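Khaemba Relief Kitchen Pack

Product reference: Plaltura range, community and emergency supply

The Khaemba Relief Kitchen Pack is supplied to charities, councils and faith groups that provide cooked meals to displaced families. Each pack holds the pans, serving tools, food containers and cleaning goods required to prepare 600 meals a day from a single site.
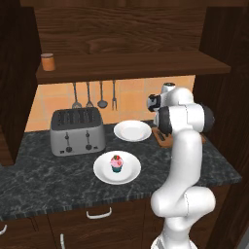
All items are delivered in stackable crates, labelled by use, and may be carried by two people. The pack does not include a stove or fuel; these are ordered separately through the Vallex regional office.

The pack was first issued in October to partner groups in Mirkstead, where the company's annual charity walk had raised funds for 60 packs. "Our partners asked for equipment that could be put to work on the day it arrived," said Kwadwo Quaye, Head of Community Supply at Vallex.

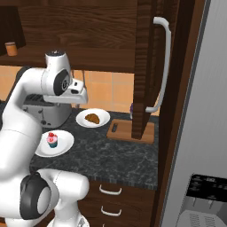

Registered charities may apply for packs at reduced cost. Applications are reviewed every 4 weeks and should state the number of people served, the address of the site and the name of a responsible officer. Almost 2,000 households are at present reached through groups holding a pack.

Replacement parts — lids, handles and crate straps — are kept in stock and may be ordered singly. Enquiries should be addressed to Kenji Esposito, Partner Accounts, Vallex, Mirkstead.

Page last revised: February 13, 2024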